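I've been riding in the Clovham close-contact jumping saddle since February, and I keep getting asked about it at the in-gate, so I'm finally writing it all up. Short version: I love this thing!

Some background. I ride a short-backed, wide-shouldered gelding named Teuber who has gone through more saddles than I want to think about. He jumps flat when he's pinched, and my old saddle had started bridging after he muscled up. My trainer, Reinhold Grube, had me sit in a Clovham that belonged to another boarder, and I did one line of cross rails and knew I was in trouble.

The seat is the first thing you notice. It's deeper than it looks on the rack but it doesn't lock you in, so when Teuber leaves long (he leaves long a lot) I can get up and out of the way and come back down without hitting the cantle. I ordered the 17 inch with a forward flap. The front blocks are on the small side, and I was worried about that coming off a saddle with huge ones, but my leg got quieter within a couple of weeks. Must be all that gripping I'm no longer doing.

Leather is lovely. Grippy from day one, only a little squeaky. I used a light coat of conditioner before the first ride and have kept it to once a month after that. The billets stretched more than I'd like in the first month - I went up two holes on the left and one on the right - and then they stopped. 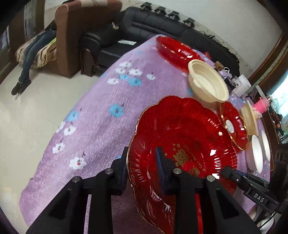 Red glass plate with the gold lettering, on the lilac tablecloth

Now the tree. It comes in five widths and can be adjusted by a fitter, and I'd really push you to pay for that visit. Mine was 210 dollars, which included reflocking the front of both panels. Teuber went from sticky to the right to landing both leads in the same week. We did our first clean round at 3'3" not long after that, and I may have whooped over the last oxer.

Things I'd change: the keepers on the flaps are tight enough to make you swear with cold fingers, and the D-rings sit so far back that my breastplate straps only just reach. The cover that comes with it is thin, too. I bought a fleece one and never looked back.

Price is the hard part. New, they run close to 4000 dollars, and used ones go fast. I got 500 off by taking a demo with a scuff on the right flap, and I can't even find that scuff anymore.

If your horse is very flat through the back, sit in one before you get excited, as the panels have a fair amount of curve. For anything built like mine, go try it over a real fence. I'd buy it again tomorrow, and I'm already eyeing the matching girth!

Posted 4 November 2019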